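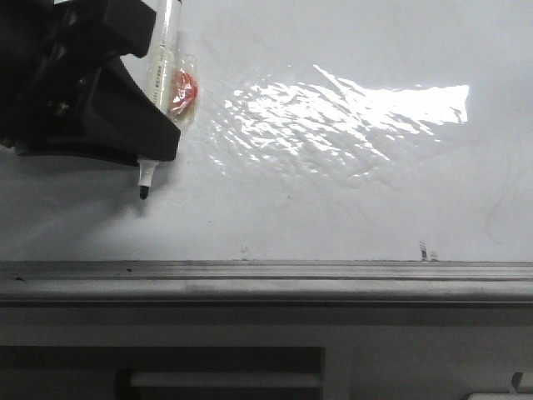

A marker with a black felt tip, point down, close to a glossy white surface.

Felt-tip marker

A felt-tip marker is a writing tool which brings ink to a surface through a tip of pressed fibres. It consists of a barrel, a store of ink inside the barrel, a tip (also called the nib) and normally a cap. Markers are used on paper, card, cloth, glass and coated boards, and the ink is chosen according to the surface.

Parts

The barrel is in most cases a plastic tube. Inside it lies a soft fibre rod filled with ink. The back end of the tip touches this rod, and the ink moves forward through narrow channels between the fibres. At the front the barrel often becomes narrower and forms a cone, which holds the tip firmly and lets the writer see the line. Tips may be round, cut at an angle or very fine. A round tip gives a line of the same width in every direction. An angled tip gives a broad or a narrow line, depending on how it is turned.

Ink

Permanent ink contains a resin that fixes the colour to the surface. Ink for whiteboards contains also a release agent, usually an oil or a similar substance, which keeps the dried colour from holding fast. It can then be removed with a dry cloth. Water-based ink is common in markers for children and can be washed out of many fabrics.

Use on glossy boards

A glossy coated board has few pores, so the ink stays on top of it and the line is wiped away easily. The same gloss reflects lamps strongly, and for this reason boards in classrooms are often hung away from the windows, or a less shiny coating is preferred. If permanent ink was used by mistake, it can often be loosened by drawing over it with a whiteboard marker and wiping both off together.

Storage

The cap should be closed after use until it clicks. Whiteboard markers are best stored lying flat, as the coloured part of the ink may sink when they stand upright for a long time. A temperature of 25 °C or lower is suitable.

Local production

In the town of Iretti, markers have been made by the firm Tatix since it took over the workshop of Abdella, a maker of brushes. The firm has 340 employees and 2 production halls. Its refillable series, named Tredach, is sold mainly to schools.

See also

Ballpoint pen
Highlighter
Whiteboard

This page was last changed on 25 July 2026.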